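Shared shop, Tuesday, evening session
Sorting arm, Ileo build

Spent the first hour on the gripper servo again. The Tutia board says it holds position at 1000 microseconds closed and 2000 open, and I don't believe either number. At 1500, which ought to be halfway, the jaws sit visibly nearer to closed. Either the horn is a spline off or the scaling in the config is wrong. I pulled the horn, moved it one tooth, and now it's off the other way. Left it there and put a fudge value in the file with a comment. Someone will curse me in February.

Belt on the shoulder is tight enough. The Brutholm bracket still flexes when you lean on the upper arm. The listing called it rigid. I would call it firm-ish. Two washers helped a little, but I want to see it on a dial indicator before anyone says fixed.

Supply: Sriwong 12 V brick, warm after a long run, voltage sags when shoulder and elbow start together. Staggered the starts by 500 ms and the resets stopped. That's a patch. The proper answer is a bigger supply or a fat capacitor near the board, and we have neither on the shelf.

Log from last session claims 9 clean picks in a row. I read back through it and "clean" means the jaws reported closed. They report closed on thin air too, so that figure is worth nothing until there's some kind of contact check. Please stop quoting it on the whiteboard.

Notes on the pick test:

1. Foam is forgiving, maybe too forgiving. A bad grip on foam still looks like a grip. Some of the cubes have dents and one of the purple ones has a nick in its top edge. Keep the rough ones in the set, but write down which ones get used.

2. Layout for the color run: turquoise bin on the left, coral bin on the right, cubes spread between them, two light blue ones stacked and askew. I doubt the planner copes with the stack. It also has to deal with glare on the white top, and I expect it to see the bright spot as an object.

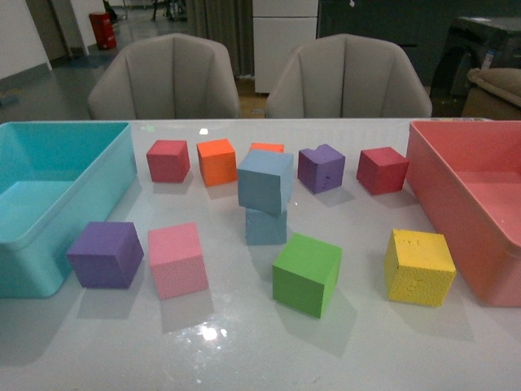
3. Color thresholds. Red against orange is the pair I trust least, and pink against the coral bin is next. Tune those two before touching anything else. Same lights on every time, or the numbers mean nothing.

4. Contact check. Try reading servo current first – cheap, no new wiring. If it's all noise, go to a microswitch in one jaw.

Still open: horn offset, bracket, supply. No full-speed runs until the bracket has been measured.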